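**Cuff length on long-sleeved work tops for bench staff**

Asked by Sibel Yalçınkaya, February 26, 2018

Our department issues long-sleeved tops to employees who stand at assembly and inspection tables. The present garment is the Lockwood pattern, ordered in regular length only. Several employees have reported that the sleeve falls past the wrist when the arms are lowered. The supply contract is due for renewal in April, and I have been asked to state whether the next order should specify a shorter sleeve or a fitted cuff.
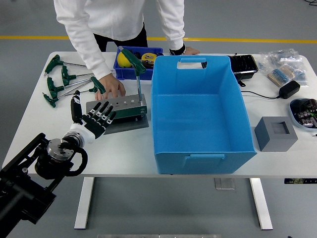 We launder on site at 60 degrees. The purchasing office would prefer a single specification for all staff. Guidance from organizations with a similar arrangement would be appreciated.

---

**Answer from Eero Huttunen**

We would advise against shortening the sleeve across the board. A sleeve that is correct with the arm at rest will ride up when the wearer reaches over a table, and the forearm is then exposed. Measure each employee with the elbow bent, from the center back of the neck to the wrist bone, and order from the supplier's chart.

Where a single pattern is required, a knitted cuff is the better choice. It holds its position through a range of arm lengths. Ours are replaced after 60 washes — the knit loosens well before the body of the garment wears out.
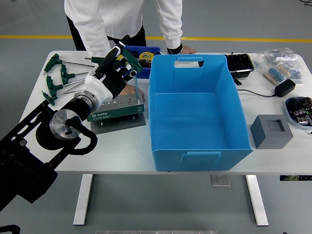 *White long-sleeved top at a work table, wristband at the cuff.*

Please also confirm shrinkage in writing. We ordered 226 tops from Clollitz without doing so, and a second order was required for the taller staff.

---

**Answer from Dimas Wibisono**

Nelley offers a snap cuff with two settings. We have used it for 7 months without complaint.

---

**Answer from Arvo Salminen**

Please consult your safety officer. Sleeve requirements near rotating equipment are a separate matter and should not be settled by purchasing.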